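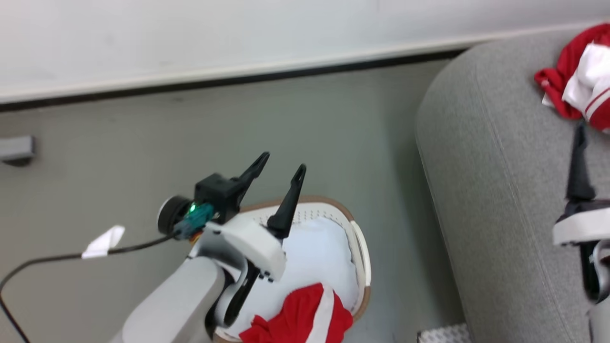
Skellard two-arm kit, one semester in: is it worth it for a school club?

Our robotics club bought the Skellard kit for a laundry project, which was the students' choice and not mine. The task for the spring showcase is to take clothes out of a basket and put them on a sofa, sorted if possible. I was against spending the money. I have now lived with the thing since before March and I'm somewhat less against it.

Grippers

Two fingers, parallel, black, slim, with a bit of a hook at the tips. Skellard's sales page makes a lot of that hook. On socks I can't say it makes any difference. On a bunched shirt or anything with a thick seam it does seem to hold better than the flat fingers we had on our old Poduval arm. White fabric in a white basket is hard going for the software, and half of our practice load is white, so we threw in some red things to give the students a fighting chance. Gadisa Seyoum, one of our seniors, thinks this is cheating. I'd call it debugging.

The fingers open wide enough for a towel edge. They will also happily close on the basket, and ours has lots of small holes that a fingertip can find.

Wiring

My main complaint. The cable at the wrist plugs in right next to the motor and then loops out to the side, where it can catch on whatever the arm is reaching past. We tagged ours with folded tape after two students swapped a pair of leads and lost an afternoon. For this price I expected labels from the factory and a clip or two along the forearm. The small green light on the connector is handy for checking from across the room, but all it tells you is that there's power. We had a joint refuse to move for a whole meeting with that light on.

Software

The Lotolero package that comes recommended for the kit is fine once it is installed. Getting there took us 7 meetings, two of them spent on one laptop. The manual assumes you already know what you are doing, and high school students don't, and neither did I. Vija Mägi, who coaches with me, ended up writing four pages of her own notes and we use those.

Does it do laundry?

Sort of. We logged 400 grabs and 317 of them came up with cloth. That sounds good until you learn that "came up with cloth" includes two shirts at once, and one sleeve with the rest still in the basket. Folding we gave up on early. Anyone who shows you this kit folding a T-shirt should be asked how many tries it took.

Price and alternatives

The Gruvwood arm costs less and is sturdier, but you get one, and a second one puts you past the Skellard price. If your club only wants pick and place with blocks, buy the Gruvwood and keep the change.

2 arms, decent grippers, poor cable routing, a manual I'd be embarrassed to ship. Three stars. I'd go to three and a half if they sent us the clips – I've asked twice.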